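Open day at Neletti judo and wrestling club
2 min read

Neletti moved into its new hall on the Nustungate estate in January and held an open day on Saturday, March 12, 2016. I went along for the morning.

The main mat takes up most of the ground floor. Aino Nieminen ran the beginners' judo session, mostly breakfalls and one hip throw, with parents allowed to join in. Montserrat Ochoa had the wrestlers upstairs, where the ceiling is low and it gets warm quickly. The club has 131 members, 38 of them under ten.

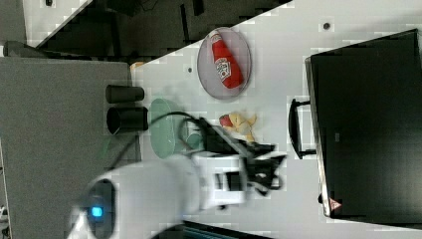 Changing rooms are small but clean, and there are two showers in each. Monthly fees stay the same until the summer. Parking is on the street, so the bus from Prirnden is easier. The next beginners' course has places left for adults, and the juniors have a waiting list.

14 shares
3 comments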